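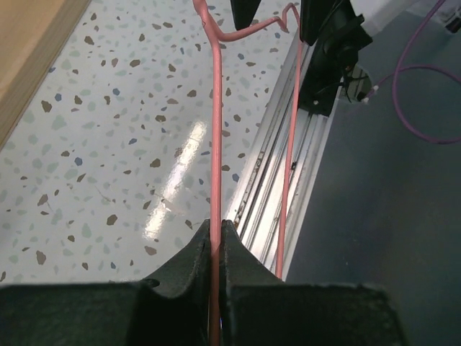 Colored cable should be the default

Most of the cable in the average office is gray, black or white. It has been that way for so long that people treat it as a law of nature. I think it is a bad habit, and I think the fix is cheap enough that any workplace could start on it this month.

My case is simple. A cable is something you have to find, follow and sometimes pull out. All three are easier when it doesn't look like every other cable in the building. A pink wire against a speckled floor can be followed by eye from one end to the other. A gray one on the same floor disappears within a few feet, and then you are on your knees with a flashlight.

I spent 10 years looking after the wiring in a converted mill in Trimanthorpe, where the tenants came and went and left their cables behind. When I started, there was one long tray above the ground floor corridor with four decades of black cord in it. Each time a tenant moved out we were supposed to remove what they had installed. We almost never did, as no one could say for certain which cord was theirs. It was safer to leave it and run a new one on top.

In January of my third year we bought 4000 feet of colored cable from a supplier called Ravetti. Orange went to the upper floor, pink to the ground floor, green to anything temporary. The price difference was small, a few cents a foot. The first time a tenant left after that, we had their green cable out before lunch.

The usual objection is looks. Sharada Shenoy, who designed the interiors for two of the later tenants, put it to me plainly: she had spent months choosing a floor and didn't want a bright stripe across it. I understand that. Terrazzo is handsome stuff, and I would be annoyed too. But a cable lying across a good floor looks bad in any color, and a gray one will also trip somebody. If the color bothers you, run it along the wall or under the desk. I count that as a point in favor of the color.

A better objection is that color codes decay. Someone runs out of orange and uses pink for one job, and a year later the code is half true. A half-true code is worse than none if people trust it. We had this problem. Our answer was a tag at each end of every run, with the color as a first guess and the tag as the final word. I would not do one without the other. Surora, the firm that took over after I left, kept the tags and let the colors slide, and I'm told the tray is filling up again.

There is also the matter of people who don't see color well. For them pink and gray may sit closer together than they do for me, and the tags matter more. Pruvost sells a cable with a raised ridge along the jacket, which I tried on 2 short runs and liked. It is stiff in corners – you need to plan your bends – but you can tell it from its neighbors by touch.

None of this requires ripping anything out. Leave the old black cord where it is until it has to move. Buy the next reel in a color you don't already have, write down what it is for, and tape the note inside the cupboard door.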